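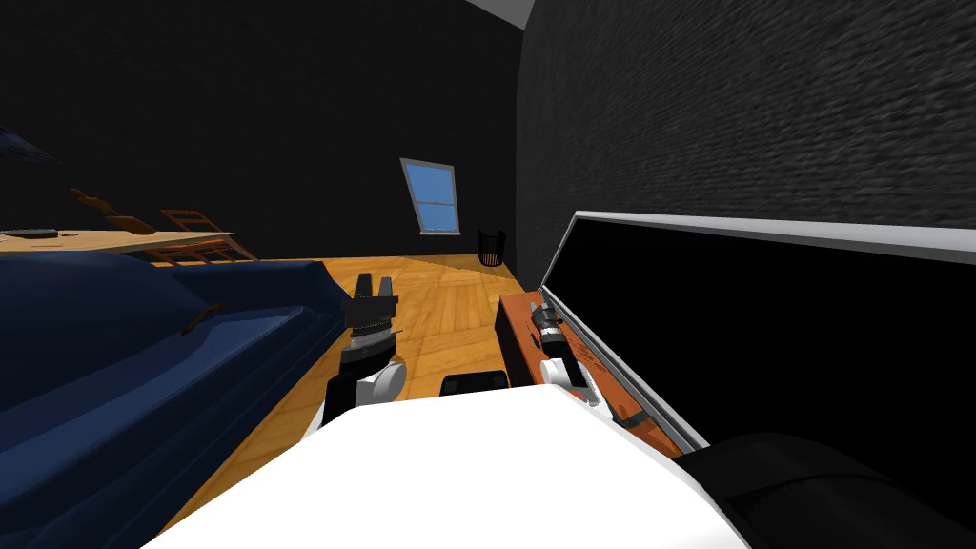 Ticket 1012: Shared calendar shows everything twice
Last updated: June, 4:40 p.m.
Opened by Chelsea Goodall, Nondcombe front office

Problem as reported: Every booking in the Anness calendar appears two times. Staff meeting, twice. Dentist, twice, which seems cruel.

Step 1. Signed out and back in. Still double. Signed out again out of spite.

Step 2. Deleted one copy of the staff meeting. Both copies vanished, and 7 people got a cancellation notice. Three wrote back to say thank you. Meeting restored, in duplicate.

Step 3. Checked the sync settings. The office calendar was linked to Sotico, our old scheduler, which we stopped paying for last spring and which has apparently kept working out of loyalty. Anness sends a booking to Sotico, and Sotico sends it home again as a new one.

Step 4. Turned off the Sotico link under Settings > Connected calendars. Got a warning that 2000 events "may be affected." It did not care to say how. Exported a backup first, then clicked OK with my eyes mostly shut.

Step 5. Reloaded. New bookings show once. The old duplicates are still there, settled in like relatives.

Step 6. Filtered by source, picked Sotico, selected all, deleted with "Notify guests" UNCHECKED. See step 2.

Result: One of everything. Checked on the desktop and on my phone. The Egger room bookings needed a manual refresh before they caught up.

Still open: the lunch reminder goes off at 3 a.m. Probably a time zone setting. Will start a separate ticket for that one.

Status: Resolved, pending lunch

Contact the help desk | © Nondcombe Office Services | Back to top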